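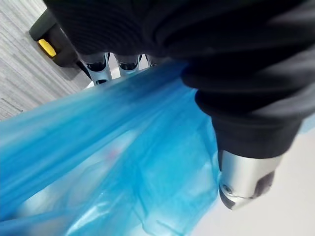 Issue 7

Premises > Checklists > Waiting room

Waiting room, Endport. Checked by Gearóid Quinlan, November 18, 2022.

Bag necks gathered before lifting: yes. Blue bags only, filled up to 4 kg.

Floor clear between door and seating: yes. Striped carpet, no trailing leads.

Armchairs: stable, legs tight. Cushions to stay on the seats, not the floor.
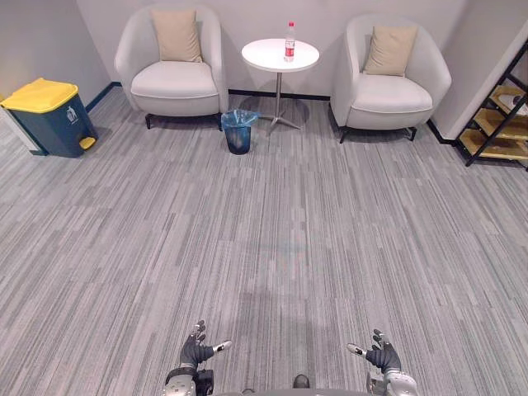
Seating end, with small bin and pedal bin.

Small bin: liner folded over the rim. Keep it left of the table base so it doesn't catch feet.

Side table: level. Bottles to be cleared at close.

Pedal bin: lid shuts fully, pedal returns. Recycling label still on the front. Wipe the yellow plastic with Lurnar spray and let it dry before use.

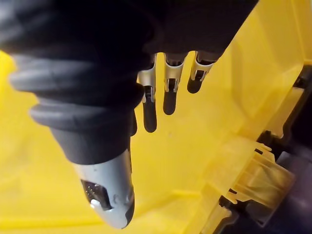
Hinge was stiff in August and has been oiled. Spare liners are in the Heltlow cupboard, second shelf. Reorder when the last roll is opened.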